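# Vacuum task collection: questions from new operators

These are the questions that come up most during the first shift on the Soveter project. Read them before you pick up a gripper. If yours isn't covered, ask Trilok Tripathi or post in the operator channel.

### What are we collecting?

Short recordings of people handling a canister vacuum: picking up the wand, moving the hose, setting the parts down, carrying the canister to another spot. Each recording is one example. The learning system is trained on the full set, so a single example doesn't need to be special. It needs to be complete and correctly labeled.

### How long is one example?

Most run under a minute. Start with your hands still, do the task at your normal speed, and end with your hands still again. Two seconds of stillness at each end is enough.

### How many do I need to do?

The target for this task is 381 accepted examples across all operators. At the September count we had 173. There is no personal quota. A full shift usually includes 14 examples per operator before a break, and you can stop sooner if your wrists are sore.

### Do I use my hands or the grippers?

Both, on different runs. The run sheet says which. For bare-hand runs you wear the marker cubes on the backs of your hands. For gripper runs you hold one gripper in each hand and leave the cubes on the table. Don't mix the two in one example.

### How tight should the cube straps be?

Snug enough that the cube doesn't shift when you close your fist. If it slides during a run, stop, fix the strap, and mark the run as rejected. Cube position is measured once at the start, and a cube that has moved gives us wrong hand positions for the rest of the recording.

### Do I have to clear the floor first?

No. Move anything you could trip on in your own path and leave the rest. We want cables, chairs and bags in different places from one run to the next. The same goes for people walking by. Please don't ask them to wait.
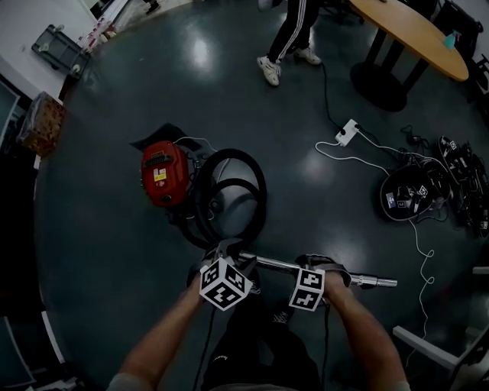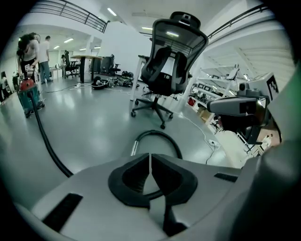
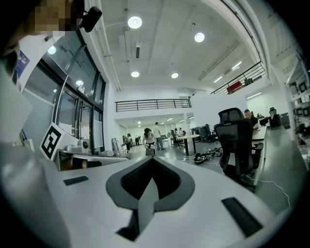 *Soveter collection floor. First picture: both hands on the wand, with marker cubes strapped on. Second and third: views from hand-held grippers.*

### Can other people be in the recording?

Yes, if they have signed the consent form at the front desk. Faces are blurred later, in processing. If a visitor who hasn't signed ends up in view, finish the run and put "V" in the notes column.

### Where should I look?

At what you are doing. On head camera runs, try to keep your hands and the vacuum in view. You don't need to hold your head stiff. A quick glance away is fine.

### I dropped the wand. Do I start over?

Keep going if you can pick it up and finish. Label the run "recovered." Those are useful to us and we don't have many. If the wand comes apart or something breaks, stop and label it "failed." Don't delete anything yourself.

### What goes on the run sheet?

Run number, task code, hands or grippers, your operator code, and the result. Copy the run number from the screen. Don't work it out from the line above, as skipped numbers are normal and this is the most common mistake we fix.

### What is the difference between Judik and Nishad?

Judik is the recording program. Nishad is the review tool, where a second person watches each example and accepts or rejects it. Operators only need a Judik login. You can ask to see your own reviewed runs in Nishad, and it helps after your first shift.

### Why was my example rejected?

The usual reasons are a late start, a marker covered for too long, or a label that doesn't match the recording. The reviewer's note will say. Rejected runs still count toward your hours.

### Will these examples be used for other tasks?

Possibly. The Tresia group has asked for the hose-coiling runs. Any use outside the two groups needs a new consent form, and you would be asked first.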